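What the packing room looks like now

I've been meaning to write about work for ages and kept putting it off, mostly because by the time I get home I don't want to think about fruit. I pack snack baskets at Lurkent. If your office gets one delivered, there's a fair chance I've had my hands in it! We send out 400 on a normal day and there are nine of us on my shift.

Last August the company told us they were looking into robot arms for the packing side, and you can guess how lunch went that day. Half the table was already updating resumes. I was in that half, by the way. Then things went quiet for a while, and then came the training sign-up sheet, and I put my name down before I could talk myself out of it (also it paid a little extra, let's be real).

So now part of my week is on the practice table, where the job is the same one I've always done, fruit and basket, only I'm learning how arms do it.

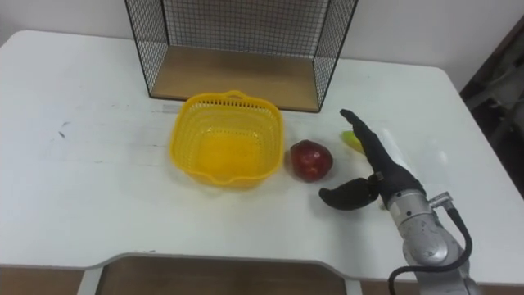
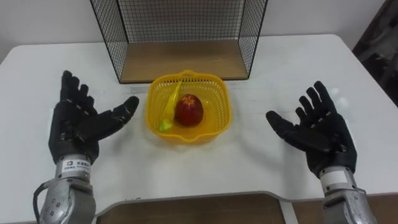
Yellow basket, red fruit, and arms at the practice table.

What's changed for me so far? My wrists feel better, for one. I also get asked things. Where do you grab a banana so it doesn't bruise, what goes in first, how full is too full. I've been doing this for years and never had to put any of it into words, and it's weirdly hard!

What I don't love is the schedule. Training comes in blocks of 30 minutes and the rest of the shift has to cover while I'm gone, and I do feel that when I walk back in. A couple of people are still pretty cool with me over it. I get it. We've been told hours stay the same through the end of the year, and I'd like that in writing, please.

Anyway, my next block is tomorrow morning and I still have to find my badge.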